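**Finn Lammers** · 27 November 2023

1/ Table-clearing build, arm two. Wrapper and tissue go in the clear bin, rice goes on the plate. Wrist view:
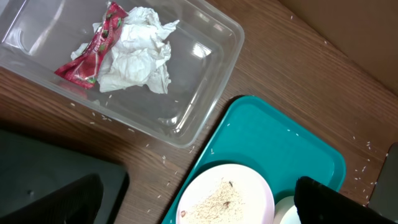
*Clear container, teal tray, plate with rice. Grains on the table too.*

2/ Finger pads first. The old ones were printed flat and slipped on anything glossy. New ones have a rounded tip and a 9 mm contact patch. Pad files are in the Broncombe shared folder.

3/ Closing force is capped in software. At 60 percent a tissue holds. Higher than that and the fingers flex outward at the tip, so I stopped there.

4/ The clear container is a problem for the detector. Reflections along the wall and front rim get read as objects. Current fix is a fixed mask for the container walls, so moving the container means redoing the mask.

5/ Rice on brown wood segments fine. Rice on a white plate does not. The teal tray helps with finding the plate edge, no help at all with what's on the plate.

6/ Taras Hordiienko asked about cycle time. 105 seconds for wrapper plus tissue, most of it planning. The motion itself is short.

7/ Single grains are out of scope for a two-finger gripper. Imke Petersen has a brush attachment drawn up since May. Needs a new mount, M3 holes, same pattern as the wrist plate.

8/ Next: recalibrate the wrist camera, then a darker plate.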